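Oiling maple boards — is the "once a month forever" rule real?

Kitchen & Home > Care and Repair
Started by dpettigrew, 23rd February

dpettigrew
I keep reading the same advice on every site: new maple board, oil it once a day for a week, once a week for a month, once a month for the rest of your life. Every page repeats it word for word and not one of them says where it comes from. Most of those pages also happen to sell oil. I have a glued-up maple board that I oiled maybe four times in its first year and then forgot about. It's fine. Flat, no cracks. Has anybody here compared an oiled board with one left alone, or are we all passing the same rhyme around?

vernak
I don't think it's a scam, I think it's a rule of thumb that got hardened into law. Dry winter house, forced air heat, board standing on its edge near the stove — you'll want oil. Damp coastal kitchen, you can probably skip a lot of it. Where do you live?

dpettigrew
Inland, dry, heat on from fall to spring. So by your reasoning mine should be in pieces.

vernak
I said you'd want oil. I didn't say it would explode.

hadi_k
My parents had a board for 30 years and I never saw a drop of oil go on it. Scrubbed with dish soap every night. It looked gray and fuzzy and it worked.

Crescencio V.
With respect to hadi's parents, gray and fuzzy is what the oil is for. I bought a tin of the Dokex board cream in January and the difference after one coat was obvious. Darker, richer color, water beads right up.

dpettigrew
Water beads because there's wax in it. That shows there's wax on the board. It doesn't show the wood is any healthier underneath. And how long did the beading last?

Crescencio V.
Couple of weeks with daily washing.

dpettigrew
So you'd be buying a tin how often? You see my problem.

Crescencio V.
The tin was 13 dollars and it's still mostly full. I'm not going broke over here.

locq
Refinished a lot of these for other people, so I'll add what I've seen, for what it's worth. Boards I get with splits nearly always split at a glue line or at the end grain, and when I ask, the answer is the dishwasher or a sink soak. I can't remember one where the owner said "I never oiled it and otherwise treated it well." That isn't a study. But I'd worry about standing water long before I'd worry about a schedule.

vernak
Maybe the people who treat their boards well are the same people who oil them, though. You wouldn't be able to tell which part did the work.

locq
Fair. I can't.

hadi_k
What about oiling just one side? I was told it warps.

locq
Wetting one side and leaving it flat on the counter can cup a board. Oil on one side, I've never seen it do anything dramatic, but I do both faces and the ends out of habit. The ends drink the most by far.

Crescencio V.
The Konum leaflet that came with mine says both sides, every time, "without exception." It also says to use only Konum oil.

dpettigrew
I'm shocked.

vernak
OK, but on oil type there is a real point. Don't use olive or sunflower. They can go rancid and the board gets sticky and smells like an old fryer. Food grade mineral oil from the drugstore is cheap and doesn't do that. I don't buy the branded stuff either, for the record.

dpettigrew
That one I'll accept, because I did it once with corn oil and had to sand the thing. What I don't accept is the calendar. Wood doesn't know what month it is. If the surface looks pale and feels rough, put some oil on. If it doesn't, leave it alone.
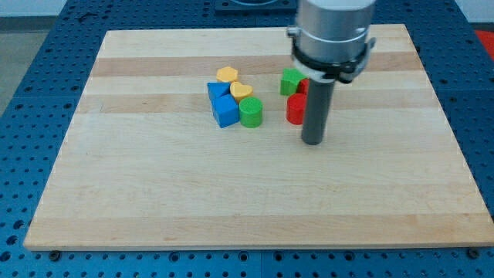
And before somebody says the pale strips in a glued-up board are the "thirsty" ones, I've read that too. Maple just varies from strip to strip. My lightest strip was the lightest the day I bought it and oil made the whole board darker without evening anything out.

Crescencio V.
I did think that about the pale strips. Huh.

locq
He's right on that one. Two pieces out of the same tree can be that different.

hadi_k
There's a 74 page thread on the Urnavcombe forum about this and they never settled it either. I gave up at page 33, when two guys were arguing about walnut oil and nut allergies.

vernak
I still say a light coat when the heating goes on in the fall is cheap insurance.

dpettigrew
Once a year I can live with. I'm leaving one half of mine bare until next winter and I'll post whatever happens, including if I'm wrong.

locq
Tape the line before you oil or it'll creep across.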